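From: Faller
To: Small Boxes and Packing list
Date: 01/08/2022
Subject: Re: Black box with the stiff lid, and the white flowers

Faller wrote in July:
> Does anyone have a good way to pack a long artificial stem with a
> small gift box? I have the Colex box, the black one, and
> the lid fights me every time. My stem is much longer than the box and
> I don't want to cut it. Also, is a small table enough, or should I
> clear the big one?

Hello everyone, and thank you for all the kind replies to my question. I read every one of them with a cup of tea, and then read them again (I'm slow, but I do get there!). The small table is plenty, as several of you promised. I keep the flowers at the far side and the box in front of them, so I'm not leaning on the leaves while I see to the lid. 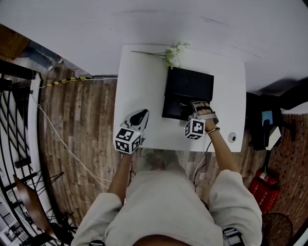 Black box near the middle of the table, white flowers behind it.

The tip from the Krūmiņa shop leaflet was the one that suited me best – lift the lid at the front first, a little at a time, and leave the back edge alone until the front is free. I'd been pulling at both ends like a fool. For the stem I'm going to follow the advice to lay it across the top and tie it with two loops of ribbon, one near the flowers and one farther down. I did price a longer box from Prelo, but they wanted 857 for a carton of them, and 900 with the tissue, and I only need the one!

Someone also asked what the room is like, as she is hunting for a place to do her own wrapping. It's plain and bright, with white walls, a ceiling light and a bit of old brick showing behind the work area, and I've grown very fond of that brick.
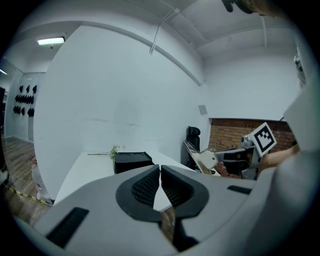

White table by the wall, with the brick set back behind the work area.

If anybody has a ribbon that grips a smooth lid without tape, please do write to the list. Mine is satin and it slides.

Warmly,
Faller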